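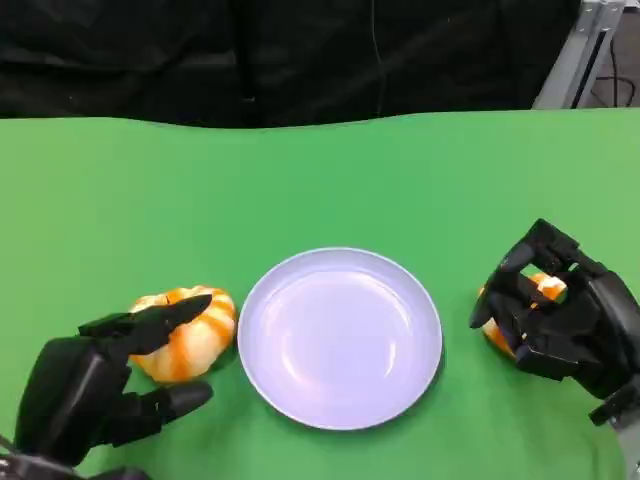

Inside > Work and Machines > Chapter 7

Posted under: Textbook Extracts, People at Work

July - by Hugo Marchal

Chapter 7
The Hands Next to Yours

When the tableware packing hall at Girka got its first pair of robot hands, the people on the early shift did what people everywhere do with a new colleague, and went to have a good look at it before they had even hung up their coats. I was there that Wednesday, notebook in my pocket, and I remember how gently they teased it (and how nervous some of the teasing was). Mrs. Lemaire, who had packed seasonal gift sets for longer than the building had had a roof worth mentioning, wanted to know whether it would be taking its turn at making the coffee.

I begin with her because this chapter is about work, and work is easiest to understand when you start with the person doing it. In the earlier chapters we followed machines that did one heavy thing many times over: presses, conveyors, the big palletizer at the end of the line. Those machines stood behind fences, and the people stood on the other side. The machines we meet now are a different sort of neighbor. They reach for small, light, awkward things, the kind of things that have always been left to human fingers, and so they end up right in the middle of somebody's day.

Girka employed 60 people in the hall when the project, called Jeten, got under way. Their contracts described them all as packers, which tells you very little. A good packer was also an inspector, a teacher to the summer workers, and the person who noticed that a whole carton of bowls had come in with a rough edge. Much of this chapter will be spent on those unwritten parts of the job - who does them once the lifting and placing has been handed over, and whether anyone remembers to pay for them.
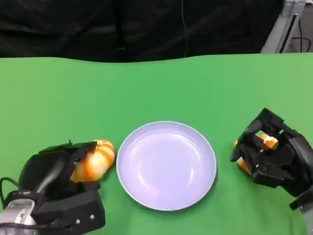 Setting a table-decoration set in order is a fine task to think with, and I would like you to keep it in mind as you read. You would do it yourself without a moment's thought, chatting to a friend all the while. Look, though, at how much there is to settle even with one empty plate and a striped pumpkin on either side of it. The left hand has a flat fingertip pressing down from above, while the right curls several jointed fingers over its own pumpkin until only patches of orange show through. Somebody has to decide what counts as a good hold, and what to do about a bad one, and at Girka that somebody was very often a packer.

This was the part that surprised Mrs. Lemaire. She had expected to be asked to stand aside, and instead found herself being asked questions all morning long. Some of her friends enjoyed the same change and some disliked it very much, and we shall hear from both, starting with the morning shift in section 7.1.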